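Search notebook Enter keywords Go

Gudeta bench log
Wednesday, February 28, 2018
Desta Hailu

Tower rebuilds, second batch. Started late, bench was covered in somebody's offcuts again.

Parts sorted before touching the case this time. Much better than last week when I was fishing screws out from under the table rails. Drive, CPU and RAM all go in the grey printed fixture now, card straight to the slot. Drive stands up fine with the blue rails left clipped on. The square recess for the CPU is a good fit. Memory slot in the fixture still a touch tight, I'd open it up with a file, not reprint. Geton wants to reprint. We'll see.

Order for today:
socket lever up, CPU in, lever down
second memory stick
expansion card
hard drive last, then SATA and power

Did try the drive earlier in the order on the first unit. Bad idea, cables end up in the way of everything and you end up leaning on the PSU to see what your doing. Moved to last.

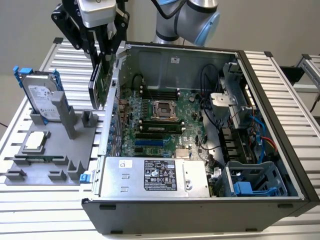 Trilell asked whether the CPU shouldn't wait until the card is seated, so the open socket isn't sitting there with hands and brackets going past it. Said they bent pins that way in August and it cost them a board. Fair point but it cuts both ways, an open socket is worse the longer you leave it. Keeping CPU first, cap on the socket until the minute its needed. Trilell not convinced, will argue it Friday.

Card seating: bracket foot goes in behind the slot edge first, then press down level. If you press the front end first it rides up at the back and looks seated when it isnt. Two units like that so far, both no display on first boot. Check the bracket is flush at the panel before the screw goes in. Blue latch needs to be open all the way or the bracket catches.

Cables: black power leads want tucking up by the drive bay before the card goes anywhere near. Used one twist tie, took it off again after. Need a box of reusable ones, 200 would see us through winter.

Timing: first unit 60 min, most of that me looking for the small Phillips. Last one much quicker, didn't write it down, sorry.

To do
- thermal paste, nearly out
- label the fixture positions in marker
- 9 units left on the shelf, 10 if the dented one counts
- ask Prirkorlow if they want the old drives wiped or just pulled
- tray for screws!! magnetic

Recent entries
Fixture fit check, memory slot
PSU fan noise, two units
Prirkorlow pickup list
Bench rail spacing
Labels and where they went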